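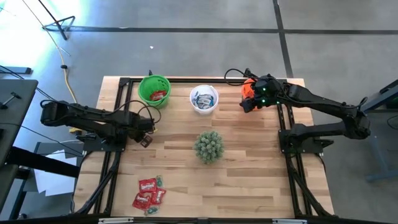 The Tabletop Report: Small Stuff, Big Mess

Start with the bucket. Green, plastic, cheap. Maxine Paewai keeps 4 of them around her place in Lanby and swears by the brightest. "Snacks go in, the packet sticks out the top, I know what I've got." That's the system. All of it.

Bowls next. White, round, deep enough for a heap of little wrapped packets - blue and white ones look great against plain white, and people help themselves without asking. Paewai fills hers in May and tops it up whenever. No labels. No lids either.

Then the wood. Pale butcher block, long strips, maple if you can stretch to it. It forgives crumbs. Remo Imhof, who sells tables out of a shed in Gisler, oils his every 30 days and gets cross about coasters. Fair enoguh.

And something green that won't die. A fake succulent, the spiky ball kind, straight on the wood with no pot. Imhof hates them. Paewai bought hers for a few dollars and moves it round the table when she's bored.

One orange thing to finish. Fruit, a ball, whatever - just one. Two and your looking at a theme.

Clear the lot before supper. Bucket first, its the lightest.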